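Fregadero

El fregadero, que en muchas casas llaman también pila o lavaplatos, es el recipiente con desagüe donde se lavan la vajilla y los alimentos, y pocas piezas acompañan tanto la vida de una familia.
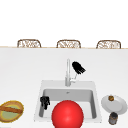
En la comarca de Grosden las pilas se labraban en piedra, y las más grandes pesaban hasta 110 kilos, de modo que solían heredarse con la propia casa.

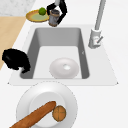 Tiempo de lectura: 1 minuto

El estudioso Rogério Guimarães recogió 900 modelos en su entrañable catálogo de Trelness, donde dedica un capítulo entero a las pilas de lavadero, tan queridas todavía en los pueblos.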